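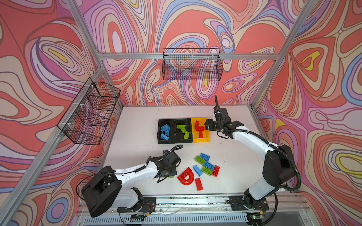

Peel and stick wallpaper in a rented flat, does it come off?

ejigu_flat
2022-03-20
Moving into a one-bed with magnolia everywhere. Landlord says I can put up what I like if the walls go back as they were. I'm looking at the Tomilar peel and stick, one wall behind the bed. Has anyone taken it down again after a year or more?

ukden
Had Tomilar in a hallway for two winters. Came off in whole strips, apart from one patch by the radiator where it pulled the paint. I filled it and painted over. Took an evening.

pastelwall
Depends on the paint underneath. Cheap matt emulsion will come off with it, whatever the brand. Put a small piece behind a door, leave it a fortnight and see.

ejigu_flat
It is cheap matt, I think. It marks when you wipe it.

ukden
Mine was cheap matt as well and it was fine.

pastelwall
Except for the patch by the radiator.

ukden
One patch in a whole hallway. I'd still do it again.

box_room_bet
I'd go for proper paste-the-wall paper and a steamer at the end. Celtora do one and the seams stay shut. My sister's peel and stick had opened at every join by November. Swirly patterns are worse for this because you can see where the lines don't meet.

pastelwall
Steaming a rented wall is asking for trouble. If the plaster is old it can come away too.

box_room_bet
I've done three rooms and no plaster came off. Go slowly and keep the steamer moving.

ejigu_flat
Deposit is almost 1000 so I'm not steaming anything. I've ordered a sample and will stick it inside the cupboard first. Does it need a primer?

ukden
No primer. Wash the wall with sugar soap and let it dry overnight.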